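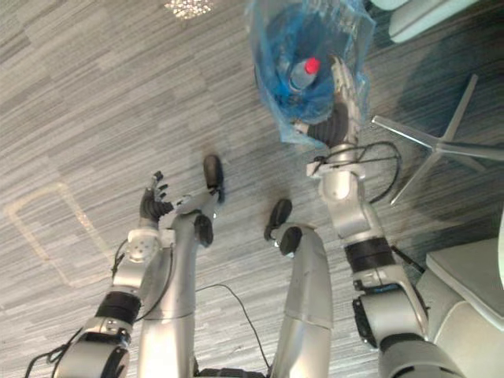
What happens to a plastic bottle after you throw it away?

It depends on which bin it goes into. A bottle in the trash usually gets buried in a landfill or burned. A bottle in the recycling can be washed, chopped up and made into something new, such as another bottle, a fleece jacket or carpet.

Most water bottles are made from a plastic called PET. It is light, clear and strong, and it does not break when you drop it. PET is made from oil, which comes out of the ground. Making a bottle takes energy, and so does filling it and driving it to the store. A person might drink all the water in a few minutes, but the bottle can last for hundreds of years.

The bin bag

Many bins at home, at school and in offices have a plastic bag inside. The bag is called a liner. It keeps the bin clean, and it makes it easy to lift everything out at once. The top of the liner is folded over the rim so that it does not slip down when something heavy lands in it.

Liners are made from a different plastic from bottles. It is thin and stretchy, and you can often see through it. Some towns use the color of the bag to show what is inside. In one place blue may mean recycling, and in another place blue may just be the color the store had. Read the sign on the bin if you are not sure.

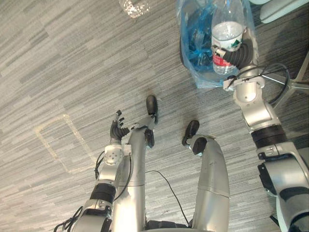
Before you drop a bottle in, check that it is empty. Leftover water makes the bag heavy, and juice or soda makes it sticky. Pour the drink down a sink, or water a plant if it is only water. In many towns the cap should be screwed back on, as a loose cap is so small that it can fall through the machines at the sorting center. The label can usually stay on. Paper and plastic labels come off later, when the bottles are washed.

Do not crush the bottle flat unless your town asks you to. Some sorting machines look for the shape of a bottle, and a flat one can get mixed in with the paper by mistake.

At the sorting center

A truck takes the bottles to a big building where they are tipped onto a moving belt. At the Elldale sorting center the belt starts at 6 in the morning and is 200 feet long. Workers stand beside it and pull out things that should not be there. Garden hoses, toys and wet clothes are common. Magnets lift out steel cans. Bright lights and sensors pick out the different plastics, and puffs of air push each kind into its own pile.

Plastic bags are a problem on the belt. They wrap around the turning parts and the whole line has to stop while a worker cuts them free. At Elldale this happens over 12 times on a busy day. For that reason many towns ask people to tip bottles into the recycling cart and keep the bag out of it. 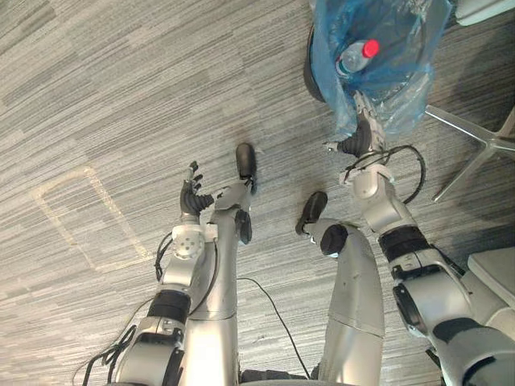

Once the bottles are sorted, they are squashed into large blocks called bales. The bales go to a factory, where the bottles are washed in hot water and cut into small pieces called flakes. The flakes are melted and pushed through tiny holes to make pellets or long threads. Pellets can be shaped into new bottles. Threads can be spun into yarn for clothes, bags and rugs.

Plastic cannot be recycled forever. Each time it is melted, it can get a little weaker or darker, so factories often mix in some new plastic. Using a bottle you can refill saves more energy than recycling does.

Try it at home

Keep the plastic bottles your family uses in one week and line them up on the floor. Look for the small triangle on the bottom of each one. The number inside tells you the kind of plastic, and PET is number 1. Write down how many you have of each kind. Then find out which numbers your town will take.
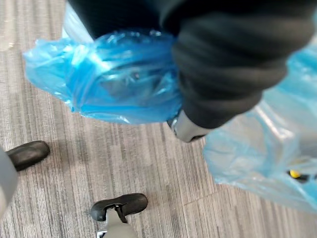 Muchen Liang wrote to us after trying this: "We had 18 bottles and 3 of them were number 2. Those were the milk and the shampoo. My dad thought they were all the same plastic. Our town takes both, but it does not take the bag, so now we tip the bottles out and use the same bag again."

Number 2 plastic is called HDPE. It is thicker than PET and often cloudy or colored, and it can be made into pipes, buckets and park benches.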